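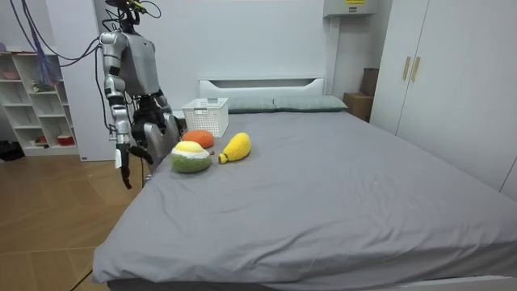 Basket on the bed for stuffed toys — does this really work?

rhamada_36
My sister swears by keeping a plastic basket on the bed and having the kids toss the stuffed toys in every morning. I bought one, the white kind with the little square holes. I don't see it. The toys still end up on the sheet, and now there's a basket on the bed too. Am I missing something?

Getsemaní S.
Works at our house. Ours lives up by the headboard next to the pillows. Plush goes in before breakfast, bed is clear, done. Give it a couple of weeks.

quintero_m
A couple of weeks of what, though? I tried it in January. The kids put everything in great until Tuesday and then I was the one doing it. A basket doesn't teach anybody anything.

rhamada_36
Same. And mine has a hard plastic edge, so I don't love it on a fitted sheet. It's a plain gray sheet and every crease shows.

Getsemaní S.
It's a plastic basket, how much can it wrinkle a sheet? Set it down, don't drag it.

Higinio Ch.
Put it on the floor. I never understood storing things on the bed you're trying to make. You have to move it every night anyway, so that's one more chore.

Getsemaní S.
My youngest is 3. If it's on the floor she climbs in it. On the bed she can see it and reach it.

quintero_m
She can reach it to dump it out, you mean.

Getsemaní S.
Sometimes, yes.

rigo_c
How many toys are we talking? For a few plush fruits I wouldn't buy a basket at all, I'd line them up against the pillows. We had 14 stuffed animals at one point, and then sure, get a basket. A big one.

rhamada_36
Not that many. The fruit ones are the favorites. The orange is kind of slightly flattened and still gets picked first.

Higinio Ch.
Then rigo's right, return it.

Getsemaní S.
Or keep it for socks. The holes are good for that — you can see what's in there without digging.

rhamada_36
I'll try the floor this week and see. If I'm still picking up oranges by Tuesday it goes back to the store.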